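# Which power adapters should I keep, and how do I match them to devices before a move?

**Tomás Barros**

We are moving from Rustell to Skakard in April, nearly 200 miles, and I'm trying to avoid taking things we don't need. Most of the house is under control. The cords and adapters are where I'm stuck. They have collected in a desk drawer, a shoe box in the hall closet and a bin in the garage, and very few of them have the name of the thing they belong to.

What I have, as far as I can tell:

- laptop-style bricks, some with a detachable wall cord and some without the wall cord
- small wall plugs with thin barrel tips, from routers, a baby monitor, a label printer, and who knows what else
- old phone chargers with the cable built in
- a few USB plugs of different ages
- a brick from an overseas relative that says 220V and nothing lower

I already put one adapter in the wrong device last year. It was a wall plug that fit the router perfectly. The router lights came on, then went off again after a few minutes, and it kept doing that until I found the right one. Nothing was damaged, but I'd like to not repeat it with something more expensive.
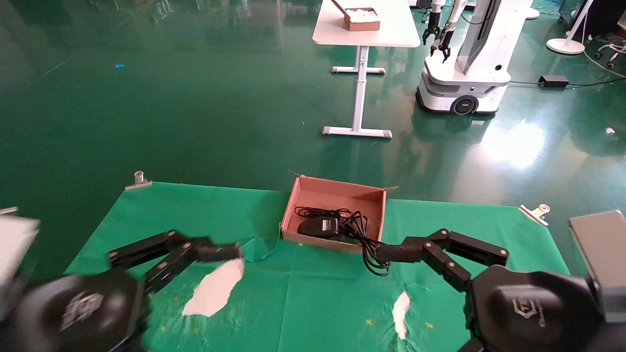 My wife's laptop is a Sovholm and the brick for it says 19V on the output line. I have two other bricks that also say 19V, but the amp number is different on each, and one of them has a slightly thicker tip. Can these be spares? Can I get rid of them? The laptop itself only has a model number on the bottom and no power rating that I can find.

Also, is there a sensible way to pack these so they don't turn into one big knot? The new place has less closet space and I don't want to open a bin in six months and be right back here. I don't own a multimeter, but I would buy one if it helps. I have a free evening or two for this and not much more than that.

---

**Jintana Suwannarat**

Start with the devices, not the adapters. Walk through the house and unplug each thing that uses an adapter, one at a time, and put a piece of masking tape on the adapter with the device name on it. Do the tape before you put the adapter down. Whatever is left over after that is your actual problem, and it will be a smaller pile than you expect.

For the leftovers, read the label. There will be an input line and an output line. Input is what comes out of your wall. If it says 100-240V it works in the US and in most other places. Yours that says 220V only is no use on a regular outlet here, so give it back to the relative or recycle it.

Output is the line you match to the device:

1. **Voltage (V).** This should be the same as what the device asks for. If the device says 12V, use a 12V adapter. Close is not good enough unless the manufacturer says so.
2. **Current (A or mA).** The adapter has to be able to supply at least as much as the device asks for. More is fine. A device that needs 2A can run on a 3A adapter, because it only draws what it needs. Going the other way is probably what happened with your router.
3. **AC or DC.** Most say DC output, but older doorbells, answering machines and some modems take AC. The word or the symbol is on the label. A solid line with a dashed line under it is DC, and a wavy line is AC.
4. **Polarity.** On barrel plugs there is a small drawing of a circle with a plus on one side and a minus on the other. It has to be the same drawing on the device. Center positive is the most common. Musical gear is often center negative, so be careful with guitar pedals and keyboards.
5. **The tip.** It should go in all the way and not wobble. There are a lot of barrel sizes that look the same from a foot away.

On the laptop: if the original is rated 90 watts, a spare should be 90 or higher at the same voltage. Multiply volts by amps to get watts if the label doesn't give it. At 19 volts, 4.74 amps comes out to 90. Some laptops also check the adapter electronically and will refuse to charge, or charge slowly, with one they don't recognize. Don't force the thicker tip. If it doesn't slide in by itself it's for something else.

The rating for the laptop is usually in the manual, and the manual is usually on the maker's site under the model number. Search the model number plus "specifications".

As for packing, I do it like this and have moved four times with it:

- Fold the cord back and forth in your hand. Don't wind it tightly around the brick. That bends the cord where it leaves the body, and the wire breaks there first.
- One hook-and-loop tie per cord. Rubber bands dry out and stick.
- Put each one in its own zip bag, with a slip of paper facing out. Write the device, the volts and the amps.
- Use shallow boxes. In a deep bin, everything you want is at the bottom.

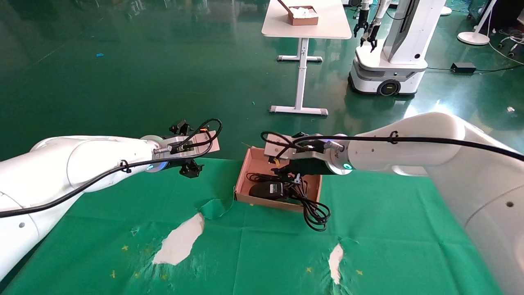

Open shallow box in light brown cardboard, inner walls a pinkish tan.

Set the bags in on edge like file cards. Shoe box lids also work, or the trays that canned goods come in. Tape a list to the outside of the box.

Keep the adapters for things you'll use the first night out of that box completely. Router, phones, laptops, and anything medical should ride in the car with you. We arrived at midnight once with the modem adapter somewhere on a truck.

You don't need a multimeter for this. It would tell you whether an adapter is dead, but an adapter with a readable label and no matching device should go anyway.

---

**Tobias Gallagher**

just throw out anything you haven't used in a year. they're cheap to replace

---

**Sixten Lunde**

I mostly agree with Jintana but would keep a few leftovers on purpose. One 12V wall plug at 2A or better, one 5V, and one 9V if you have it. Those cover a large share of small household electronics, and you can buy a set of barrel tips if the size is off. Write "spare" on them. Past that I wouldn't keep any.

Please don't put them in the trash, though. Most big electronics stores take cords and adapters, and so do county drop-off sites, usually at no charge. Ask first. The one near us wants them loose in a bag and sends people home if they bring them in a sealed box. Thrift stores are hit or miss. Ours will take an adapter if it's taped to the device it runs and not otherwise.

Check each one over before it goes in the keep box:

- cracked case, or the two halves coming apart
- prongs that are loose or have brown marks
- cord that has gone sticky, stiff, or shows wire near either end
- a rattle when you shake it
- a sharp or burnt smell

Any one of these and it goes to recycling, even if it still works. I kept a brick for a Chauke monitor for two years with electrical tape on the cord and it eventually tripped the breaker. It also left a mark on the baseboard.

A brick that gets warm in use is normal. If it's too hot to keep your hand on, stop using it. Don't run one under a rug or behind a couch cushion at the new house either, however short the cord is.

About the USB plugs – you can thin those out hard. Old ones at 5V and 1A will charge a new phone, but very slowly. Keep the ones that match your current phones and tablets and one extra for guests. The phone chargers with the cable built in can go if the phones are gone.

If your bricks have detachable wall cords, those are mostly two or three standard shapes. The three-hole one that looks like a cloverleaf is on a lot of laptop bricks, and the figure eight is on printers and game consoles. You need one good cord per brick plus one spare of each shape. Everyone seems to own far more than that. This is where you'll get most of your space back. 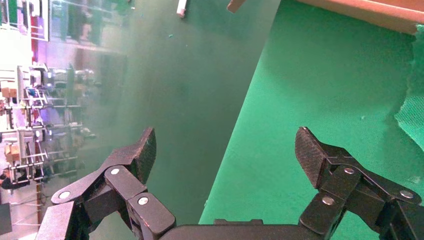 **Guido Barbieri:** The part about the wall cords is right, but check the thickness before you toss any. The bigger three-slot cord from a desktop computer or a space-heater-type appliance may be heavier gauge than the one from a monitor, even when the end is the same. The rating is molded into the plug or printed along the cord. Keep the heavier ones.

**Sixten Lunde:** Good point, I should have said that. Ten amps or higher printed on the cord is the one to keep if you have to choose.

**Tomás Barros:** Thank you all. I did the masking tape walk last night and it took less than an hour. The label printer turned out to have been running on the baby monitor's plug. Same volts, so I guess it was fine. One more thing: two of the leftovers have labels so worn I can't read the output line at all. Is there any way to save those?

**Jintana Suwannarat:** Try shining a flashlight across the label from the side, at a low angle. If the text was pressed into the plastic it will show. If it was only printed and it's gone, recycle them.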